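9 de março – bancada 2, garra Grudo contra garra Basto

Continuação do ensaio das tampas. Hoje só a de dois dedos, a Basto fica para quando chegar o adaptador do flange.
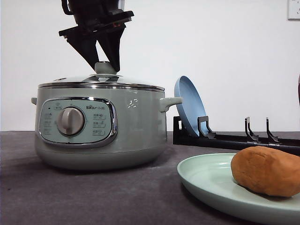
O controlador é o mesmo da semana passada (Quintanilla, firmware sem alterações), para não misturar duas variáveis. Força de fecho a 30 N em todas as séries da manhã. Subi para 76 N à tarde e voltei atrás, os dedos fletem na ponta e o eixo de pega deixa de coincidir com o do puxador.

O puxador redondo é o caso difícil. Com dedos em V o contacto fica reduzido a duas zonas pequenas, e basta um erro lateral na aproximação para a tampa subir inclinada. Em superfícies planas isto não se nota. O vidro também não ajuda a câmara de profundidade: a nuvem de pontos vem com buracos na cúpula e a altura do puxador sai errada. Passei a estimar a altura pelo aro metálico e somar o desnível medido à mão. Funciona, mas é preciso repetir a medição para cada tampa.

Tempo de ciclo médio com a Grudo: 1,162 s entre contacto e início da subida. A maior parte é a espera de 700 ms que o Oduor Nyamweya pôs no script para estabilizar a leitura de força. Tentei tirá-la e o controlador acusou contacto falso logo na segunda tentativa. Fica como está até ele rever o filtro.

O escorredor preto e os pratos continuam na mesa nas mesmas posições, para o planeador ter obstáculos. Não mexer neles, a calibração da cena depende disso. O prato azul em pé é o que serve de referência para o ensaio seguinte, pega pela borda.

Almofadas: as da Flutel (silicone macio) agarram melhor, mas têm folga no encaixe. Pedir outras com o furo mais justo. As de origem são duras demais para o puxador.

Por fazer:
– repetir a série a 30 N com as almofadas Flutel coladas
– montar a Basto e correr o mesmo script sem alterar a aproximação
– guardar os registos de força em separado, hoje ficaram todos no mesmo ficheiro
– perguntar ao Oduor se o limite de velocidade na descida ainda é o de julho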